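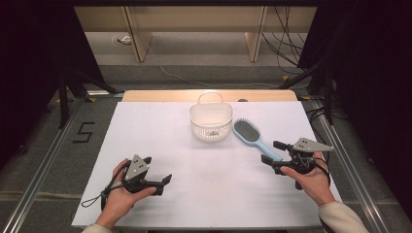
## 4. Dressing table: basket and brush

Updated January 9, 2026. Replaces the July sheet, bin the old one if it's still taped inside the cupboard door.

Applies to all rooms at Findia Lodge except 13 (no table in there, brush goes on the shelf).

You need:

- white basket with the arched handle
- paddle brush, light blue
- white table cover
- damp cloth, dry cloth
- old comb or a cocktail stick for the brush
- small bowl, washing-up liquid

### 4.1 Table first

1. Everything off. Wipe the wood, all of it, including the strip at the back the cover doesn't reach.
2. Dry it. Cover goes down on dry wood only.
3. Lay the cover. Strip of bare wood stays showing along the back edge.
4. Smooth from the middle outwards with the flat of your hand. Faint wrinkles are fine. A proper crease isn't, turn the cover over or get another.

**Note:** don't iron the cover on the table. It has been done. Room 307 has the mark.

### 4.2 Basket

1. Tip it out over the bin and knock the base. Hair and powder collect in the slots low down.
2. Rinse under the tap, warm not hot. Soft brush along the ribs, top to bottom. Going across just pushes fluff into the next slot.
3. Shake, stand upside down on a towel until dry.
4. Check the handle. Should swing over without catching. If one end has popped out, press it back in with your thumb — if it won't stay, swap the basket.
5. Put it towards the back of the cover, roughly central left to right. Whole base on the cover, no edge over the wood.

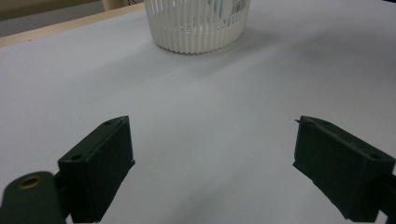

*Fig. 4a. Ribs and slots at the side. Printing shows through towards the right.*

**Caution:** 800 g is the most we put in. Cotton pads, travel sizes, hair ties. No full bottles and no hairdryer, the Lumix one lives on its hook in the bathroom. Straighteners never, not even switched off.

Barcode labels: leave them on new stock until it's been booked in. After that soak and peel, then rub the sticky patch with a drop of cooking oil and wash again. Don't scrape with a knife, it scratches the plastic and the scratches go grey.

### 4.3 Brush

New brush for anybody who asks, otherwise clean the one that's there between guests. Takes five minutes so do it while the basket is drying.

1. Pull the hair out. Comb under it near the pad, lift straight up. Comes away in one go if you're lucky.
2. Look along the rows. Each pin should have its little round tip, same blue as the rim. A missing tip scratches, so brush goes in the bin even if the rest is perfect.
3. Small squirt of washing-up liquid in the bowl, warm water, 3 cm deep at most.
4. Hold by the handle, pins down, swish. Dip the pins only. **Do not sink the pad**, water gets in behind it and takes days to come out.
5. Wipe round the rim and down the neck with the damp cloth. Handle both sides.
6. Rinse pins the same way in clean water. Shake off over the sink.
7. Leave pins down on a towel to dry. Not on the radiator, the pad lifts. 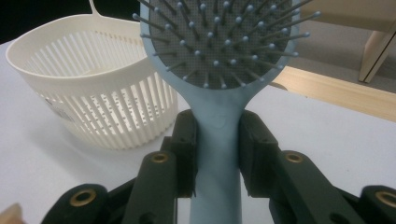

*Fig. 4b. Pins, tips and rim, with the neck below. Look at the outer pins first.*

Small scuffs on the handle are ok. Cracks at the neck are not.

### 4.4 Setting out

1. Basket stays where you put it in 4.2.
2. Brush to the right of it, on the cover, head up and to the left, handle down towards the guest's right hand. A slant, not dead straight.
3. Pins up so they can see it's clean.
4. Step back to the door and look. Cover flat? Basket standing level? Done.
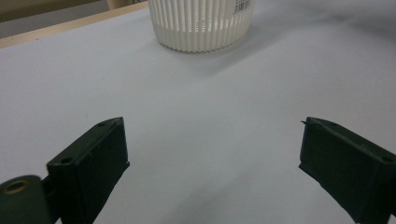
*Fig. 4c. Solid band at the bottom of the basket, sitting on the cover. Label is upper right.*

**If the basket rocks:** nearly always a fold trapped underneath. Lift, smooth, put back. Still rocking, try it on a bare worktop. If it rocks there aswell the base has warped and it wants replacing.

**If the cover slides:** wood was damp or polished. Wipe with a dry cloth, relay. No polish on these tables please, we used up the last of the Odoi spray and are not getting more.

Replacements: bottom shelf, linen room. Write what you took on the list, with the room number. Questions to Brijesh Vishwakarma, mornings are best.

Next: 5. Mirror and lamp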